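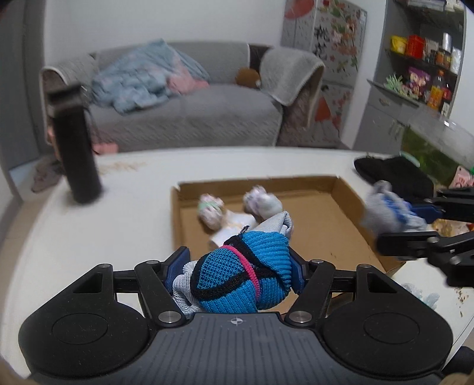

Testläuferinnen und Testläufer für Wandersocken gesucht

Stelter strickt Socken, und zwar seit Jahren dieselben, weil sich nie jemand beschwert hat. Inzwischen vermuten wir, dass die Leute mit den Löchern einfach woanders kaufen. Für die neue Wanderlinie mit dem Arbeitstitel Tiltbridge suchen wir deshalb 20 Menschen mit Füßen, Meinung und einer gewissen Leidensfähigkeit.

Worum es geht

Sie bekommen von uns mehrere Paar Socken in verschiedenen Strickarten und tragen sie von Oktober an, bis sie durch sind oder Sie. Angepeilt sind 532 Kilometer pro Person. Die Zahl stammt aus der Entwicklungsabteilung, die selbst überwiegend sitzt. Ob Sie die Strecke im Mittelgebirge, auf dem Arbeitsweg oder beim Auf- und Abgehen während langer Telefonate zurücklegen, ist uns gleich, solange es im Tragebuch steht.

Das Tragebuch ist ein Heft aus Papier. Eine App gab es, sie hieß Durnedbridge, und wir reden nicht mehr darüber.

Was wir von Ihnen brauchen

Schuhgröße 36 bis 47, beide Füße im Einsatz
Feste Wanderschuhe, eingelaufen (Ihre Blasen sollen von uns kommen und nicht vom Schuhhersteller)
Eine Waschmaschine und die Bereitschaft, das Pflegeetikett zu lesen
Schriftliches Deutsch, mit dem sich zwischen »drückt«, »scheuert« und »rutscht« unterscheiden lässt. »Geht so« hatten wir in der letzten Runde sehr oft.

Wer an Diabetes oder Durchblutungsstörungen in den Beinen leidet oder gerade wegen der Füße in Behandlung ist, kann leider nicht mitmachen. Das meinen wir ausnahmsweise völlig ernst.

Was Sie von uns bekommen

Die Socken dürfen Sie behalten, jedenfalls die, die wir nicht zerschneiden. Je ein Paar pro Strickart geht nach dem Test gewaschen an uns zurück und kommt unter das Mikroskop. Gewaschen ist hier eine Teilnahmebedingung. Dazu gibt es 23 Euro je vollständig geführter Testwoche und am Ende einen Gutschein für unseren Werksverkauf, in dem es überraschenderweise Socken gibt.

Reich wird man davon nicht. Die Auswertung übernimmt das Prüfbüro Qudah, das Ihre Angaben ohne Namen erhält und uns gegenüber erfahrungsgemäß kein Mitleid zeigt. Unser Archiv umfasst mittlerweile 3000 Rückmeldungen, darunter ein Gedicht. Es war nicht freundlich.

So bewerben Sie sich

Schreiben Sie uns ein paar Zeilen: Schuhgröße, wo und wie oft Sie laufen, und welche Socke Sie zuletzt enttäuscht hat. Lebenslauf und Motivationsschreiben lassen Sie bitte weg, Fotos Ihrer Füße ebenfalls. Das Kontaktformular finden Sie auf unserer Website unter »Mitlaufen«. Zusagen und Absagen verschicken wir vor dem ersten Testtag, die Socken kommen mit der Post.

Stand: 21. August 2022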